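A spare room with a floor in it

February 19, 2019

I have wanted to write this post since August, when I first said out loud that the spare room was going to become a proper workroom. And now it is one! Well, most of one. The left half is done, the right half has a path through it, and I have been going in there after dinner just to stand around and feel pleased.

If you've been reading a while you'll remember the state of it. Boxes from the move, the sewing things, two lamps with no shades, and the big Vergara bookcase that I bought secondhand and then filled with anything that didn't have a home. I gave myself 20 days to get through it and took 76. I'm fine with that - a lot of those evenings were spent reading old letters on the rug.

What finally got me going was a phone call with Rhun Gittins, who told me to start with whatever was closest to the door and not to open a single box from the back until I could reach it without climbing. Such simple advice and I would never have done it! I always go straight for the interesting box.

So the door end came first. Out went the broken laundry rack and a stack of Watach catalogs (why did I keep those?), and in their place I put the low shelf that used to be in the hall. It fits so well that I measured it afterward to see if I'd been lucky, and there is just enough of a gap left for the broom.

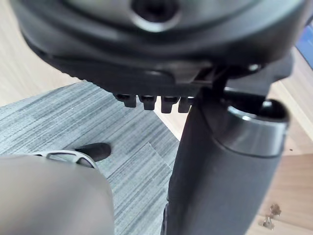
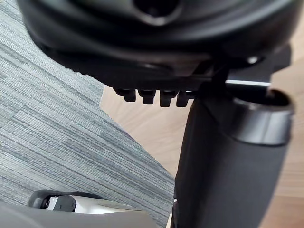
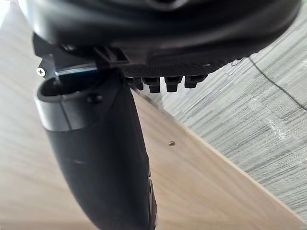

Black plastic, from very close up.

The desk was the fun part. I turned it to face the window, which meant running the cords along the baseboard and moving the heavy drawers to the other side. I did it on my own by putting an old towel under the feet and pulling, and the floor survived. My Tova paper trimmer now has its own spot at the end of the desk and doesn't have to live on top of the printer. I can cut a whole batch of cards without getting up once, and I made 4 sets last weekend because I could.

Thread is still a mess. I tried sorting it by color, then by weight, and I've gone back to color because it makes me happy to look at, even though the grays and the off-whites keep wandering into each other. If you have a system that works for thick and thin spools in the same drawer, please tell me in the comments - I would love to hear it.

Also still to do: the photographs. There are 700 of them in three shoeboxes and they need sorting before they go anywhere near the new shelf. I've bought a Donivus album to get started, a nice thick one, and I've put in the first page already (my grandmother's garden, all those beans!). The rest can come a handful at a time over the spring.

Next week I'm tackling the closet, so wish me luck. I think the other lampshades are in there.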